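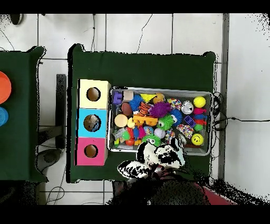 Gülizar Bayram: Same thing on our end since the November update. Every family with a toy out gets the overdue reminder at 3 a.m., including the families who brought everything back. Did you ever get past the first reply from support?

9 shares · 15 comments

I did, Gülizar, after a while. The whole log is here so you can skip the parts where I shouted at a router.

Problem: Dunum sends overdue reminders for toys that are already checked in. It sends them at night, in bulk, and it signs them with my name. By breakfast I have 40 replies, most of them polite, one with a photo of the returned xylophone on our own shelf.

Setup: Dunum loan desk, hosted by Wastent. One desktop at the counter, one old tablet in the back. Reminder period set to 30 days. Mail goes out through Wastent's server and not ours, a point that matters later and that I wish I had written down earlier.

Step 1. Restarted the desktop. Restarted the tablet. Restarted the router, which had done nothing wrong. Reminders went out at 3 a.m. as usual.

Step 2. Opened a ticket. First reply said to clear the browser cache. I pointed out that the browser is closed at 3 a.m. and so am I. Second reply said to clear the browser cache in a different browser. Did both. No change.

Step 3. Checked the loan records one by one. Puzzles fine, dress-up fine, trikes fine. The wrong reminders were all for sets, meaning anything cataloged as a parent item with pieces under it. A tray of small toys is one loan to a four-year-old and a spreadsheet to Dunum. When the set comes back, the parent record flips to "in" and the pieces stay "out" forever. The 3 a.m. job reads the pieces.

Step 4. Sent that to support with screenshots. The ticket was closed as "expected behavior." Reopened it. Closed again, this time by a rule. Reopened it with the word URGENT in the title, and I'm not proud of that, but a person answered.

Step 5. Mi-kyung Kong at Wastent found the setting. It's under Catalog > Advanced > Cascade, and it was switched off by the update. She also found that turning it back on only helps new returns. The old ones need a rebuild.
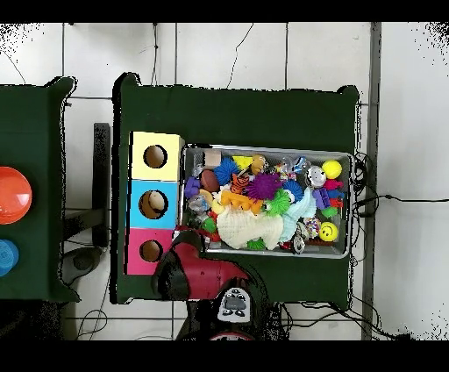 Does the rebuild wipe the loan history?

The history stays where it is. Only the in/out status on the pieces gets rewritten, and you can export the old statuses first from the same page.

Step 6. Ran the export, then the rebuild. The progress bar reached 9 percent and sat there through lunch. Do not touch it. I touched it, and got to start over. The second time it finished in 15 minutes with the tablet logged out. Mi-kyung says two open sessions fight over the same table, and there is no message to tell you so.

Step 7. Turned reminders back on and went to bed with low expectations. One reminder at 3 a.m., for a wooden barn that really is overdue. I was delighted. The family less so.

Still open: reminders still go out at 3 a.m. The send time is set on Wastent's server and can't be changed from the desk. Feature request filed. It was closed by a rule, and I have reopened it.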